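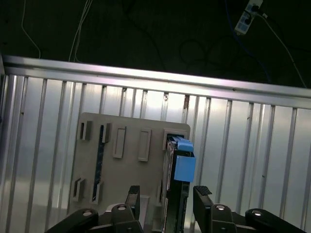
4.2 Living with the Jundska kit

We rented the Jundska teardown kit from Rutmont for 21 days, and I'll admit I went in a bit grumpy, having spent far too long writing our own grasp routines for old office desktops. The kit gives you a set of ready-made skills (pull a memory module, unclip a drive, set a part down in a fixture) plus a teaching tool for adding your own. You bring the arm and the fingers. Setting it up took us most of a Thursday, and nearly all of that went on telling it where the table was!

We ran 333 trials in all, 140 of them on memory modules. I'd expected those to be the misery, and they were, a little. 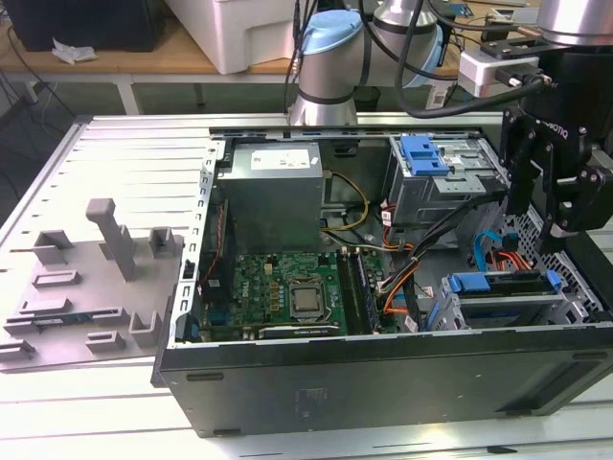

The approach angle matters far more than the manual lets on. With the default angle the fingers kept brushing the power wires on the way down, so we tipped the wrist over a touch and slowed the last stretch, and after that the skill behaved itself. Escobar, the rival package we tried last year, simply has no setting for this.

Cables are still the weak spot. The kit treats a loose bundle as if it were solid, and plans a great big detour round it. Moving the wires aside by hand before each run helped a lot, though it rather spoils the idea of leaving the thing to get on with it.

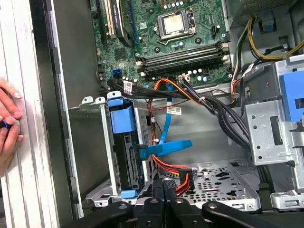
4.3 Drives and caddies

Drive removal was the skill I most wanted to like. Gedeck, who sell the kit, supply it with a caddy library, and ours was close enough to one of their entries that we only had to change the grip width.

Fig. 7. Drive removal with the Jundska kit.

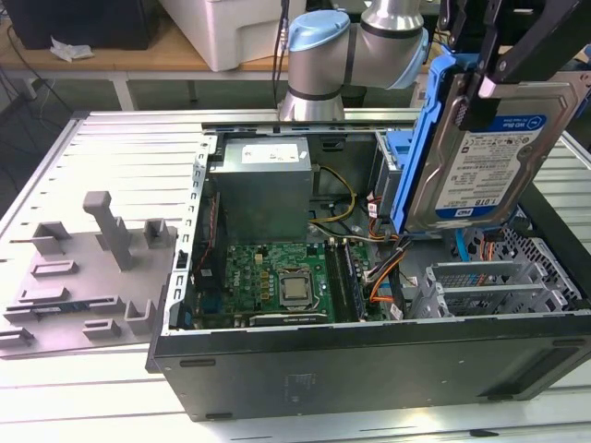 Grip width turned out to be worth fussing over. Too wide and the fingers slide, too narrow and they catch on the cage. We also found that the planner assumes a drive comes out level, when a tilted one, like the WD Blue in its bright blue caddy in Fig. 7, needs more room on the way over the case. I added a small lift before the sideways move and kept it for every later run. The log for the whole rental came to 771 entries, and I've used it for the timings in the next section.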